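May 29, 2022
Bench reset, enclosure 2 — notes

Storage first. The white mesh basket stays on the crossbar at the back. Markers and tubes have gathered at its right end, and Britt-Marie Midtbø wants them spread along its length or moved out altogether. I would move them. The black grid basket on the left wall is held to the rail with cable ties and hangs at an angle. It has been like that since February. The flat grey panel can remain in it.

Covering: the vine-and-flower print, kept over the plain one. It shows pencil marks less and the pale boxes still read well against it.

Pen holder in the back left corner, tape roll in front of it, tube to the left of the tape. The four mint-green boxes have no fixed places.

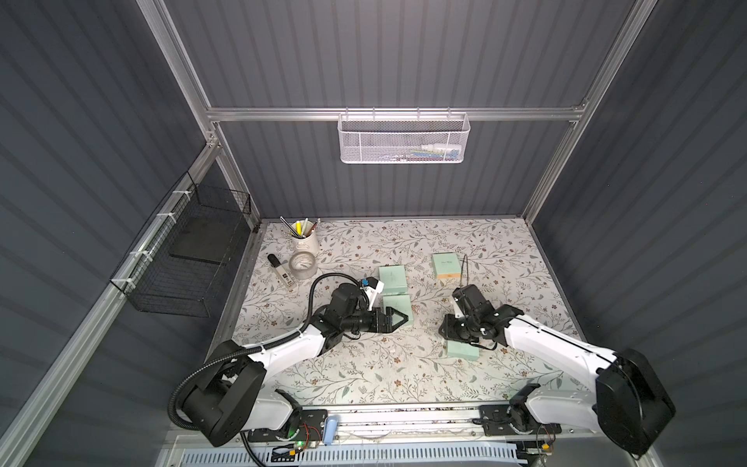 To do

Re-tie the black basket level. Check the ties at both ends before loading anything heavier than the panel.

Sort the pen holder. It is too full and the pens splay — pencils to go in the Rimetska drawer.

Ask Troels Hallgrímsson whether the green boxes are counted under Rotodmont or Sultana. The stock sheet has them on line 166 with no project against it.

Order cable ties, 18 cm, white. Supplier pack is 4000, too many for us; see if Huvow will split one.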